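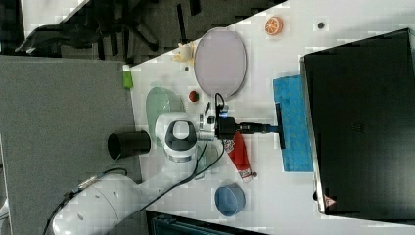

A blue sponge mop head on a white tabletop, with dishes and small items still in place.

Wipe last, clear first
By Kenza Radwan

Most advice on cleaning a table begins with the cloth. I think it should begin with the plate. A surface can only be wiped where it is exposed, and the usual habit of wiping between objects leaves a ring of residue at the foot of each one. Do that daily through January and you have 31 thin layers in the same spot.

My position is simple. Clear the whole surface, then wipe it once, in overlapping straight passes, from the far side to the near side.

The order of clearing matters. Large flat pieces go first, as they take up the most area and can serve as trays for the rest. An oval plate will carry a bottle, a figurine and a slice of orange in one trip. Bowls come next. Beads, clips and crumbs should be picked up by hand before any sponge touches the table. A sponge does not collect a bead; it pushes it to the floor, where it becomes a second job.

Su-chen Tsao, who edits the Giverside household newsletter, disagrees with me on this. She holds that a full clear costs more time than it saves, and that a partial wipe done often is good enough. In the kitchen at Stinden we timed both. The full clear took 7 minutes and the partial wipe took 5. I accept the two-minute gap. What I don't accept is that the results were equal -- the partial wipe left a sticky patch under the bowl that had to be scrubbed the next morning.

On tools, I favour a sponge head with a rigid handle over a loose cloth. A handle spreads the pressure along the full width of the sponge and keeps the knuckles clear of the table. The drawback is reach into corners, and a folded cloth still wins there. Rinse the head after each table and stand it up to dry.

Cups deserve a separate rule. A cup on its side will roll if the sponge nudges it, and whatever is left in it goes over the part you have just cleaned. Take cups to the sink before the plates if any of them are lying down.

Su-chen's reply will run in the next issue.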